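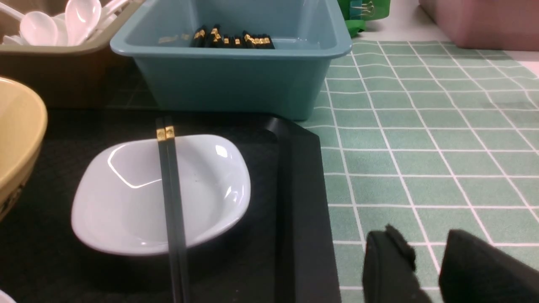
Section 4. Setting up the Clallico snow gauge

The box says the gauge is ready in minutes. Allow an afternoon. The factory settings were worked out for a flat test yard at Dridley, and unless you live in a flat yard they will be wrong.

4.1 Placing the gauge

1. Pick open ground, well clear of the house. The printed card allows a roof mount. Don't use one. Wind strips snow off a roof and the gauge will report a light storm while you dig out your car.
2. Drive the post until it doesn't move when you lean on it.
3. Level the collar with a real level. The bubble built into the collar sticks in the cold.
4. Fit the funnel and turn it until it clicks twice.

Caution: Do not fit the heater ring before the post is level. The cable is short and will pull the connector loose.

4.2 Entering your elevation

1. In the Seol app, open Site, then Elevation.
2. Type the figure from a survey map, in feet. Our gauge at Gendadstead sits at 1484. The phone's own location gave a different answer each time we asked it.
3. Press Save, leave the screen, and go back to see if the number stayed. Version 2 sometimes drops it.

4.3 Zeroing the scale

1. Empty the catch can and wipe it dry.
2. Hang it on the hook and wait for the reading to settle.
3. Press Zero.
4. Hang the supplied test weight. The display should read 451 grams. If it doesn't, repeat from step 1. If it still doesn't, the scale needs replacing, whatever the app says about "self-correcting."

Note: The green check mark in the app means the gauge has a signal. It does not mean the reading is right.

4.4 Checking against a melted sample
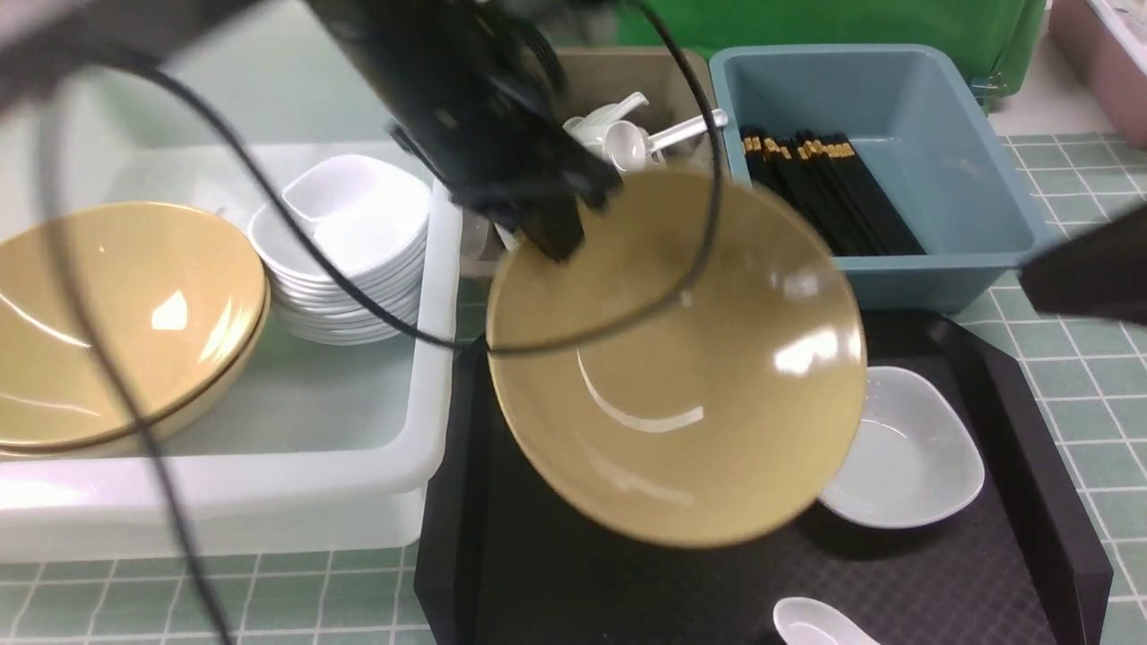
The automatic water reading is the number we trust least, so check it by hand after the first good snowfall. Take a core next to the post with the sample tube, bring it indoors, and let it melt under a loose cover. Any wide bowl that holds the whole core will do. A smooth, glossy inside like that of the tan-yellow bowl is what you want, and the darker line at its rim is no use as a fill mark. Pour the melt into the measuring cylinder and read it at eye level.

1. Write down the hand reading before you look at the app.
2. Compare the two.
3. If they disagree, enter the hand reading under Site, then Correction.
4. Repeat after the next storm. One match proves very little.

Caution: Never melt a sample on the stove. You will lose water as steam and blame the gauge.

For heater settings, see Section 5.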